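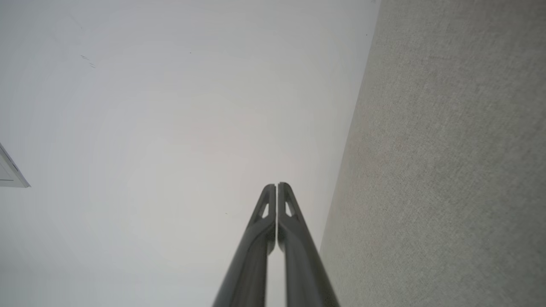 Keep the dull frames

Search this site Search

Most grasping software I have worked on throws away any wrist camera view with nothing to pick up in it. Two grey fingers, a pale ceiling and a bit of wall: the filter marks it as useless and moves on. I think the filter is wrong, and I have told the people at Arkdale so.

A view like that is the best check you have on the hand itself. The fingers are dark, the background is light, and there is only a thin slit between them. If the controller reports the gripper as wide open while the picture shows it nearly shut, you have found a fault in your timing or your encoder reading. Try finding the same fault over a cluttered bench. We spent most of October doing that on the Drakos planner, and the cause was a delay of nine camera frames in the logging code.

Stavros Chatzigeorgiou, who wrote the filter, argues that storage costs money and that a model learns nothing from plaster. He is right about the storage. But a planner has to know where its own fingers end and the room begins, and plain backgrounds make that easy to label. I did 101 of them in an afternoon at Fovthorpe and had to redo only two.

My proposal is a small one. Keep 27 plain views from every run, with the joint readings beside them, and compare the two before any training starts. Itent's tool can already do the comparison. It is switched off by default, and I would switch it on.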